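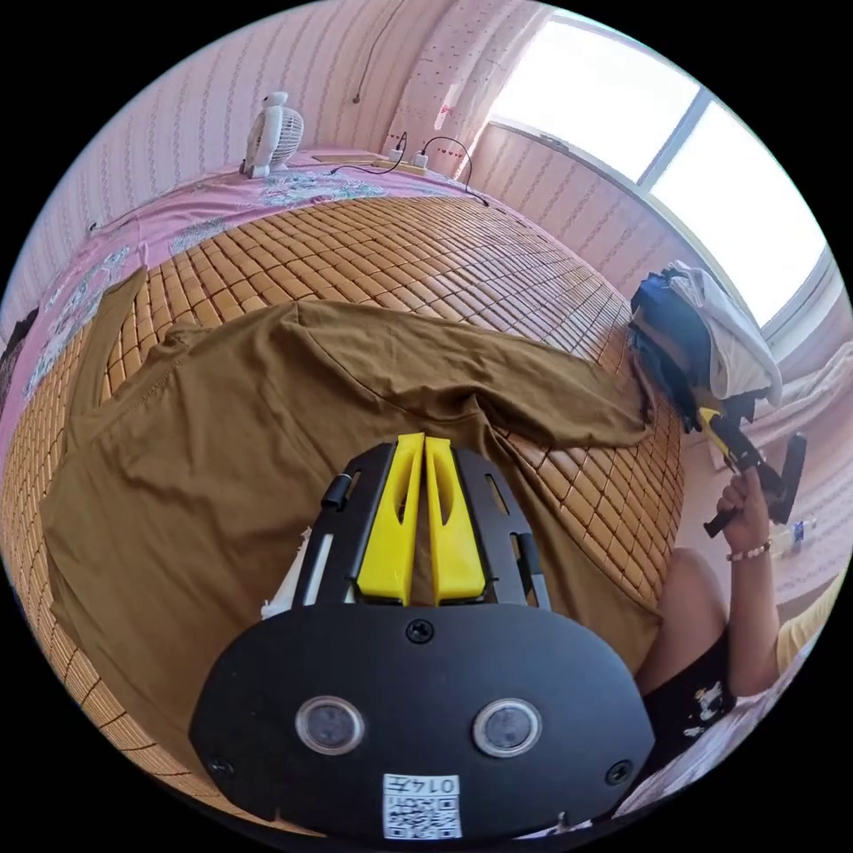

From: Flamham Music Office
To: Flamham Ensembles mailing list
Date: 4 April 2025
Subject: Re: Rehearsal hall and recording dates for the November program

Dear members,

Thank you for the replies received so far. The questions in the message quoted below have now been put to the hall and to the recording engineers, and the answers are as follows.

The Herrera Hall has confirmed both evenings in November. The stage can hold up to 100 performers, including the choir risers. The balcony will remain closed during the recording, and ticket holders with balcony seats will be moved to the rear stalls at no charge. The box office will write to them directly.

Comel will again make the recording. Their engineers have asked for 3 hours on stage before the first concert — without players for the first hour, and with the full wind section after that. Wind players who cannot attend should inform their section leader before parts are handed out.

The Trornska suite will be played in the revised edition. Please do not use older parts, even if they carry your markings. The bar numbers differ from the second movement onward, and the cut formerly made at bar 152 has been restored. Bowings will be copied into the new string parts before they are sent.

Percussion hire is still open. We have one quote for the tubular bells and are waiting for another.

Regards,
Flamham Music Office

> From: Flamham Ensembles, Wind Section
> Subject: Rehearsal hall and recording dates for the November program
>
> Dear Music Office,
>
> Several members of the section have asked for the following to be settled before they accept other work for the fall.
>
> First, is the Herrera Hall booked for both evenings, or only for the second? The printed season leaflet and the website do not agree.
>
> Second, will there be a separate call for the recording? Last season the sound check was announced with very little notice, and two of our players missed it.
>
> Third, which edition of the Trornska suite is to be used? The library holds both, and the clarinet parts are for different instruments in the third movement. Players who need to borrow a clarinet in A would like at least 30 days to arrange it.
>
> With thanks,
> Wind Section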